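About Lelano

Lelano is a booking and rights agency for performers who appear in advertising. We represent actors, singers, presenters and voice artists on one side, and we license their names, faces and recordings to advertisers on the other. We do not produce commercials and we do not manage music or film careers. Performers who have a manager keep that manager, and our contract covers advertising work only.

The agency grew out of the rights desk at Orbán, a casting firm that handled television spots. The desk was separated when it had more work clearing usage than the casting side had filling roles. The first office had one phone line and a shared filing cabinet. The filing system from that period is still in use, with additions.

What we do

Most of our work concerns usage terms. A commercial contract states where an ad may run, in what form, and for how long. Problems start when one of those three is left open. A television spot gets cut down for social media, or a still from the shoot turns up on packaging, and the performer's fee covered neither. We write each use as a separate line with its own fee and end date.

We also keep the conflict register. A singer who endorses one shampoo cannot endorse another during the same term, and in most contracts this extends to related products. The register currently holds 3070 entries, including expired ones, as some advertisers require a gap after the end date before a competitor may be signed. Each new offer is checked against it before the performer is told the brand name.

Terms are usually set in blocks of eight or 12 months. Renewal notices go out 30 days before the end date. If a renewal is not signed, the advertiser receives a takedown list showing every placement we have on record.

Who we represent

The current roster is 49 performers. About half of new inquiries come through managers, and the rest come from performers directly. We ask for a list of all endorsement work done to date, paid or unpaid, and copies of any contract still in force. Applications without these are held until they arrive. The roster is reviewed each December.

Systems

Contracts are stored in Pruvico, our own database. Kurnine is the reporting tool attached to it, and it produces the monthly statements sent to performers and their accountants. Statements list gross fee, commission, tax withheld and net payment for each use — totals alone are not sent. Clients with a login can see the same figures at any time.

Contact

Offers from advertisers should state the product, territory, media and term in the first message. Please allow two working days for a conflict check. Phone inquiries are accepted, but no terms are agreed by phone.

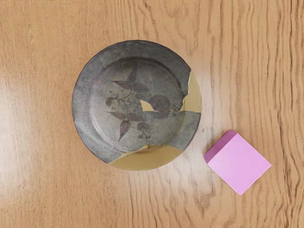
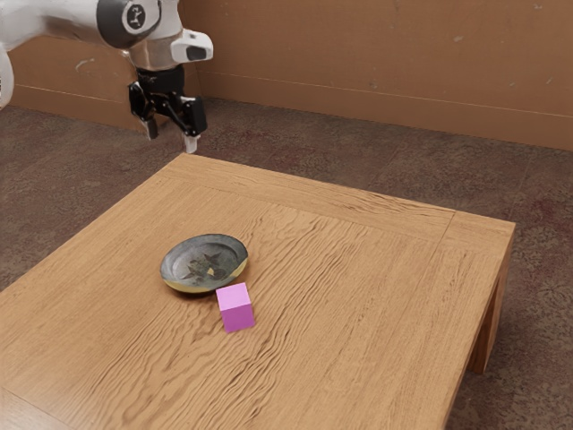 Ctibor Hájek
Head of Rights and Contracts, Lelano
Page last revised 09/04/2018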